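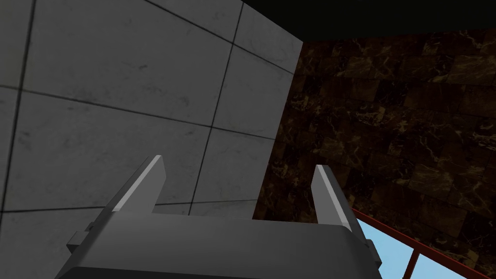 **Who should decide how close a robot gripper is allowed to get to a wall?**

The people who write the site rules, with a lot of help from the people who have to live by them. That second group is who I'm looking for.

I'm Catalina Godoy, and I look after the good practice guide at Wadik. We're rewriting the section on grippers working near walls, railings and other fixed things, and I need people to try the draft rules in simulation and tell me where they fall over. The current guide runs to 157 clauses and I'd love to lose a fair few of them!

**What you'd be doing**

You'd work through short simulated runs in Bredine, our test environment, with the draft open beside you. Most of them are set close to tiled or stone walls with a two-finger gripper. You drive, you stop when you think the rule says stop, and then you write down which clause you used (or which one you wished was there). I want the grumbles too — if a sentence made you read it three times, that's a finding.

A few of the things we're arguing over at the moment:

- whether clearance gets measured from the fingertips or from the widest bit of the housing
- how far open the fingers should be when you're travelling with nothing in them
- what counts as a barrier, and whether a railing gets the same margin as a solid wall
- when poor light in the view means slow down and when it means stop

**Who I'm after**

Operators, safety reps, maintenance folks, students, anyone who's had to follow a robot procedure someone else wrote. You don't need to code. You do need to be 18 or over, comfortable with a game controller or keyboard, and okay reading plain English rules on a screen. I've got room for 104 people and I'd like at least half of them to be new to standards work.

If you already sit on the Gkikas drafting group, sorry, you've had your turn.

**Time and pay**

Two sessions of 90 minutes, done from home, plus a group call on a Saturday morning. We pay an honorarium once the second session's in, and you'll get your name in the acknowledgements if you'd like it there. Sessions wrap up in December.

**How to put your hand up**

Send a few lines to me or to Teodor Ciobanu through the Wadik contact form, with "clearance trial" as the subject. Tell us what you do, which hours suit you, and one workplace rule you've always thought was badly written. Teodor's favourite so far used "adequate" four times in one paragraph.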